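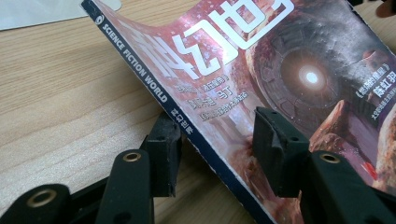 Product Finisher and Sample Maker, Household Goods
Nandano, Esquivel site
Posted Mar 27, 2022

Nandano makes storage and furnishing pieces for the home: blanket boxes, shoe racks, bathroom stools, bread bins and trays. Most are sold to shops under the shop's own label. A smaller range is sold under our own name, Brostinari.

We need a finisher to join the sample room. The post is permanent and full time. You would report to Monique Chauvin, who runs sampling, and work next to Sem Michiels on the bench.

The work

You will sand, oil, stain and lacquer sample pieces before they go to buyers. You will fit hinges, handles, feet and linings, and write up the finish on each sample so the main workshop can repeat it. When a buyer asks for a change of colour or size, you will usually be the one who makes the new version. Turnaround on a changed sample is 12 working days, including drying.

From October the sample room also takes on the Sedel range, a set of bathroom shelves and lidded boxes in woven willow on a timber base. You do not need to weave. The panels arrive made up and you would trim, fix and seal them. 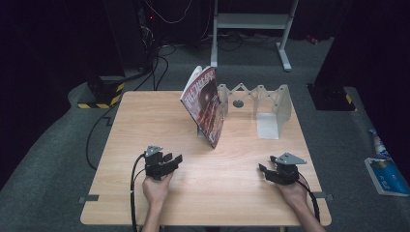 Part of each month goes on checking returned goods. You look at what has failed, note it on the returns sheet and pass it to Soledad Ochoa in quality. There is a little lifting. The heaviest item we make is the large blanket box, and it is moved on a trolley.

What we ask for

At least 2 years' paid work in wood finishing, furniture repair or something close to it. A steady hand with a brush and a spray gun. Able to read a simple drawing and measure to the millimetre. Clear handwriting, as the finish cards are still kept on paper.

Experience with willow, rattan or seagrass would help. So would a forklift licence. Neither is required.

Hours and pay

Pay is 2520 a month before tax, paid on the last working day. Overtime is paid at time and a half and is agreed beforehand. We start early and finish mid-afternoon. The workshop closes for a fortnight in summer and staff take part of their leave then. Overalls, masks and boots are supplied. Staff may buy seconds at cost.

How to apply

Send a CV and a short letter to Aurelio Escobedo in the personnel office, or leave them at the Esquivel gatehouse marked Sample Room, reference 135. Photos of finished work are welcome but please send no more than a handful. We do not need references at this stage.

People we want to meet will be asked in for a morning. It includes a talk with Monique Chauvin and Damián Palacios, the site manager, and a bench test on a small tray. The morning is paid. Everyone who applies will get a reply, and applications stay open until the post is filled.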